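About Rikden Kitchen

Hi, I'm Efthymia, and I run Rikden Kitchen, a small shared commercial kitchen on the east side of Trundville.
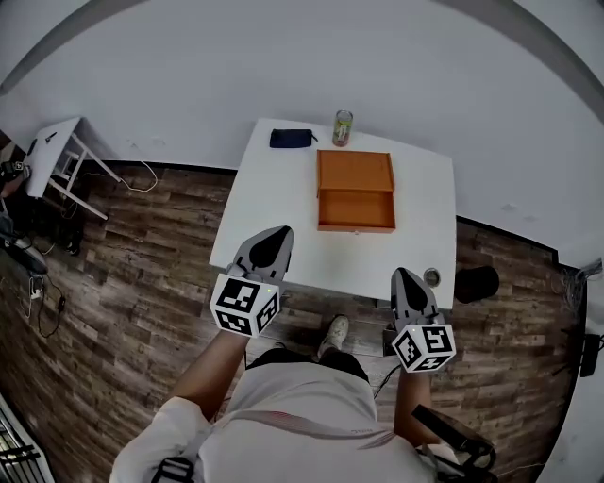
I started out as a home baker, like most of the people who call me. Koulourakia, mostly, and a walnut cake my aunt made me swear never to change (I changed it, I cut the sugar). I sold to neighbors, then to a coffee shop, and then the coffee shop wanted a copy of my license and I didn't have one. Our state lets you sell some baked goods from a home kitchen straight to the person who's going to eat them. Selling to a shop that sells them again is another matter, and so is anything with a custard or a cream filling. I'd been doing both for months without a clue. I called the county, the woman there was very nice about it, and I stopped that same afternoon.

Then I went looking for a kitchen to rent by the hour and found out the closest one was 81 miles away. I did that drive for most of a winter! With sheet pans sliding around in the back! So when the old Cheng noodle shop came up for lease I went to see it the day the sign went up, and I signed in March, which was too fast, but I'd do it again. The hood was good, the floor drains were where they needed to be, and the walk-in only needed a new door gasket and a new fan. The three-compartment sink was not up to code and we had to replace the whole thing. If you ever take over an old restaurant space, please look at the sinks before you fall in love with the oven.

We now have 22 member businesses. There are cookie people, tamale people, two hot sauce makers who pretend not to be competing, a man who only makes marshmallows, and a growing crowd of meal prep folks who come in very early and leave the place cleaner than they found it. Some are here every day. Some come in twice a year before the holidays and I'm just as happy to see them.

Jirayu Wongsuwan was my first member and he's now my business partner. He made curry pastes out of this kitchen for a couple of years before he sold the recipes and came over to the paperwork side with me. He's the one to ask about labels. Net weight, ingredients in order, allergens, the lot – he'll go through yours line by line, and if you've written "spices" where you can't just write "spices" he'll send it back. Baoshan Lu looks after the equipment and the schedule. If the big mixer is making that noise again, text Baoshan, don't text me, I'll only tell you to hit it.

Kaiwen Duan teaches our food safety manager class. It's a long day and there's a test at the end, and she brings breakfast. You don't need to be a member to take it, and a lot of people take it before they've decided whether to go into business at all, which I think is pretty smart.

What do you get as a member? Hours in the kitchen, a dry storage shelf with your name on it, a spot in the walk-in, and us. You bring your own insurance, your own ingredients and your own knives. We have pans, but they get bent, and I won't promise you a flat one. Booking is all done through Zino, the little calendar app Baoshan set up, and it's first come, first served apart from the overnight slots, which we hand out by the month. The deposit is $700 and you get it back when you leave if your area is clean and your keys are in my hand.

I get asked a lot whether you really need a place like ours. Maybe you don't! If you bake bread or cookies and sell them at the farmers market, you may be fine at home, and I'll tell you so on the phone and save you the money. The rules are different from state to state and they do change, so check with your own health department before you print a thousand stickers. If you want to sell wholesale, or make something that has to stay cold, come talk to us.

The front room has the pick-up shelves and a counter where members can hand orders over to customers. Shengli Cui opens it in the mornings and also makes the coffee, so be polite. It's strong.

Tours are free and last as long as you keep asking questions. Please wear closed shoes – I can't take you past the dish area without them – and park on the side street, as the lot in front belongs to the tire shop and they do tow.

Page last updated 24 May 2025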